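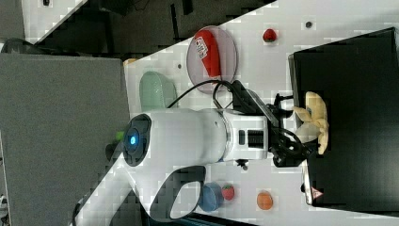

4. Check the cable loop before you run anything

I do this every single morning on the Brutisix cell, and I'd love it if you did too (Tavion, I'm looking at you!).

1. Wait for the blue light on the joint cap. On our arm blue means you can go ahead.

2. Jog the wrist out over the table at low speed and watch the black cable that runs to the gripper. You want a nice easy arch. If it pulls flat, stop and give it more slack at the upper clip.

3. Bring the fingers down toward the toy bananas and stop 31 mm short. Now roll the wrist both ways, 2 full passes.

4. Write the result in the Holloway log.

Note: the toy fruit can stay out for this, I never bother clearing it.

Caution: keep your hands off the table while you jog. If the cable snags, hit stop first and untangle it second. I did it the other way round in February and Ingrid still brings it up.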